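Small Storage and Desk Order
Unit 4 handout: grouping by use

Read before the Tuesday session. The exercise sheet is in the Winano course folder, pages 47 to 56.

4.1 Terms

A desk item is anything that is picked up and put back in the course of ordinary work. A holder is an open container that keeps items upright and in sight. A box is a closed container; its contents have to be remembered or labeled. Bittencourt treats tins and lidded plastic containers as one class. This course keeps them apart, as a tin is usually opaque and a plastic container may not be.

4.2 Open and closed storage

Items used daily go in the holder. Items used weekly or less go in a box. Mixed bundles are allowed in a holder if all the items are long and thin and can be pulled out singly.

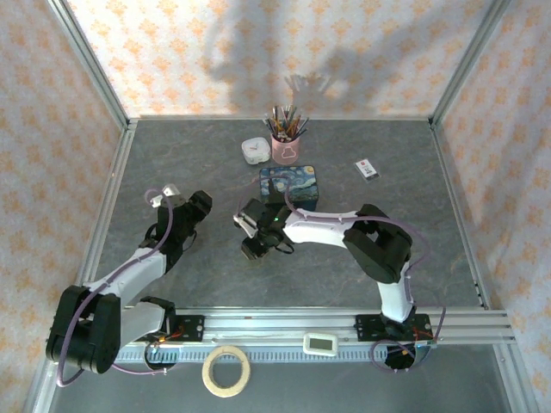 Fig. 4.1. Pink pen holder with colored pencils and brushes; square decorated tin; small white plastic container with lid.

4.3 Flat items

Cards, small boxes and books take up more surface than their volume suggests. Books are stored upright, spine out, against a fixed side. A single book with no support on either side will lean and should be moved to a shelf or given a bookend.

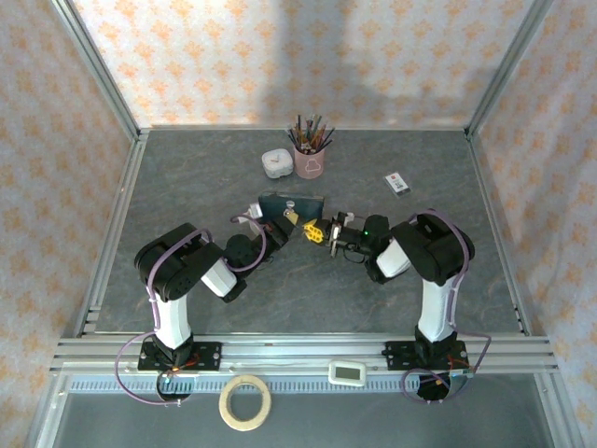
Thin flat items go in a tray or under a clip. The Gestum scheme assigns them a fixed corner of the desk; the Sturnex scheme does not, and leaves the choice to the user. Either is accepted in the written work, provided one scheme is used throughout.

4.4 Exercise

List the items on your own desk and assign each to a holder, a box, a tray or a shelf. Record any item that fits two classes. Hand in with form 187.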